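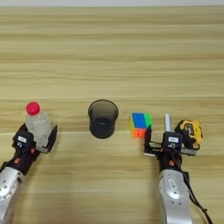

Iyamu left a comment on my last post asking why I bother recording so many demonstrations of the same dull little pickup, when a handful of clean ones ought to be plenty. Fair question! I typed out half a reply, saw it was getting long, and decided it had better be a post.

A handful of clean ones is how I started, back in May. I recorded 30 episodes, every one of them as tidy as I could make it, trained on them overnight, and got a policy that was wonderful at exactly the layout I had recorded. Shift the cube over by the width of a finger and the arm went confidently to where the cube used to be, closed on air, and lifted the air very gently off the table. I loved it anyway. It was the first thing I'd ever taught that moved by itself.

So now I record in blocks. A block is 9 episodes of one task with the same set of things on the table: bottle, pen cup, puzzle cube, tape measure, white marker. Between episodes I nudge things. Sometimes it's a small turn of the cube, sometimes the whole row gets shuffled. I used to be careful to put everything back on pencil marks, and I've given that up completely (the marks are gone, and the table looks nicer too).

The bottle is my favorite part of the set and also the biggest pain. Clear plastic on a pale striped tabletop is hard for a camera, and I'm pretty sure that early on my model was finding the cap and guessing the rest. With a bright cap like that, I can't blame it. I want some blocks with a dull cap next, to see how much it was leaning on the color.

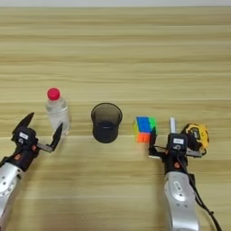 Page 2 of 3

On to the part I get the most mail about, the teleoperation itself. My recording setup is called Truleo, a pile of scripts I've been adding to since the spring, and it does very little. It starts, it stops, it saves both arms and the cameras on one clock, and it asks me for a one-word verdict at the end: keep, toss or odd. "Odd" was a late addition and I'm so glad I made it. Those are the episodes where I bumped something, backed off and tried again. I used to toss them all. Then I put seven of them back into the training set and the policy started recovering from its own misses, a little wobbly but really recovering, and I jumped up and scared the dog.

That's my longer answer to Iyamu, I guess. Clean episodes show the model the road, and it drifts off the road all the time, so it needs to have seen the ditch too.

A few other things I've changed lately:

I pause before I grasp. Only a beat, with the fingers open on either side of the object. The old data had me swooping in at full speed and the timing was all over the place.

I use both hands when the task calls for it and leave the other arm parked when it doesn't. For a while I was fidgeting with the idle arm without noticing, and the model learned to fidget. It was very lifelike.

I stop after six blocks. Past that my wrists get lazy, and the approach angles all start to look the same when I plot them.

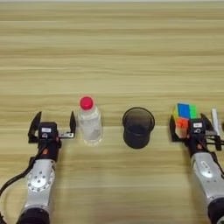

I also write the task line before I record and never afterward. "Pick up the cube" is one task, "pick up the cube and put it in the cup" is another, and if I label late I end up describing what I did when I meant to do something else. Grondier, the labeling tool I'm using now, lets me lock the line before the first episode, and I've found that small feature more useful than all the charts it draws.

Next up is the tape measure. It's boxy and slick, and the rubber parts grip quite differently from the plastic, so I expect a lot of odds in the first block. I've got a fresh drive and a new pair of wrist supports, and I can't wait to get going. If you're recording something similar at home, tell me how you shuffle your objects. I'm still doing it by feel and would love to steal a better system.

Posted by Aron, Dec 4, 2025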